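Catching Without Complaint

August | By the sports desk
Filed under: Independent Ball
6 comments

Illia Kovalchuk has caught more than 430 games for the Dolitz club, and his knees can recite every one of them. He would like it known that he doesn't recommend the position.

"You squat for three hours and people throw things at you," he said over eggs at the Cuesta diner, where he eats before home games. "Then you're up third, so go hit."

He has been hitting, mostly. Kovalchuk got through July with a .291 average, his best in six seasons, and credits a lighter bat and low expectations. The lighter bat was his manager's idea. He held out until May, when he was batting under .200 and had, in his words, "run out of things to be stubborn with."

His other job is the pitching staff, which is young and loud. The rookies call him Grandpa. He is 33.

"I had one shake me off four times in Milovholm," he said. "I only have four signs. I went out there and asked him what he had in mind – he said he wanted to think about it."

The kid gave up a double. Kovalchuk threw the runner out at third and hasn't brought it up more than 40 times since.
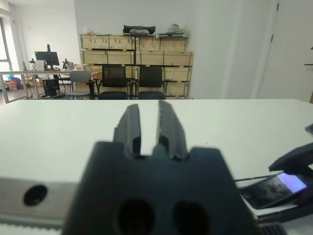 The Medgate series

Dolitz goes into the last homestand two games behind Medgate, who arrive for three. Kovalchuk expects to catch all of them, including the noon start after a night game, a bit of scheduling he described with a word we can't print.

Does he think they'll catch Medgate? He gave his toast some attention first.

"They hit fastballs and we throw fastballs," he said. "So we've been talking about the curve."

And next year? His contract is up in the fall, and the club hasn't called. He hasn't called them either.

"They know where I am," he said. "I'm the one behind the plate."

Share this story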